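Rumer Street Sourdough Swap - Questions People Ask Me

Last updated August 5, 2024

What is the swap?
I keep a few jars of sourdough starter going in my kitchen, and I give some away to anyone who wants it. You bring a clean jar, I fill it, and if you have something to trade (jam, seeds, a weird flour) I'm happy to take it!

Do I have to trade?
Nope. Plenty of people show up with just the jar.

Where did your starter come from?
Ga-eun Kwak gave me the first spoonful one December, in a mustard jar with the label still on. Mine is rye and hers is white, so they smell pretty different by now. Hers is more like yogurt and mine leans toward apples.

How much will I get?
A couple of big spoonfuls. That's plenty - feed it twice and you'll be looking for a bigger jar.

What do I feed it?
Equal weights of flour and water. I use whole rye on weekdays and whatever is open on weekends. If your tap water smells like a pool, leave a pitcher out overnight first.

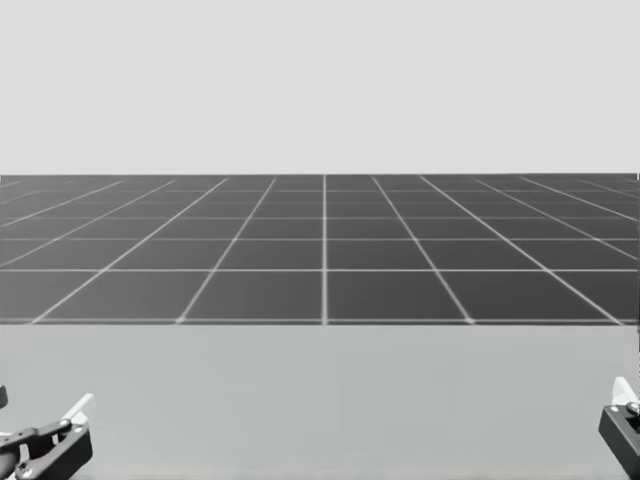
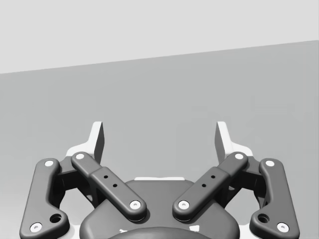
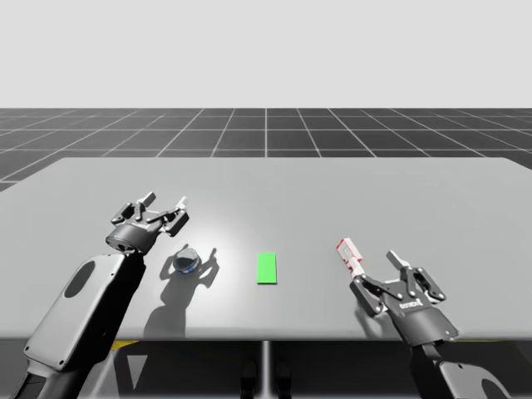
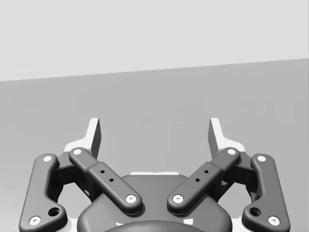 How long can it stay in the fridge without feeding?
I've left mine for 3 weeks and it came back after a couple of feedings. Pour off the gray liquid on top or stir it in, either is fine. Stirring it in makes the bread more sour, so I usually pour it off.

Mine has pink streaks. Can I save it?
Please toss it, jar and all if the jar is scratched up. Pink or orange means something else moved in. Come get more from me, I really don't mind.

Why is my loaf so flat?
Most of the time the starter went in too early or too late. I use mine when it has doubled and the top is still a little domed. Cold kitchens slow everything down, so watch the dough and ignore the clock (my dough takes all day in winter, and I've stopped fighting it).

Can I use it for pancakes?
Oh, definitely! Ga-eun Yeon sent me her recipe, which uses 187 grams of starter, and I've never dared to change it. The batter should be thick enough to sit on the spoon for a second.

Can you mail me some?
I tried it with a full jar and will not be doing that again. What I can do is smear some on parchment, let it dry and send you the flakes in an envelope. Just add a stamped one when you write to me.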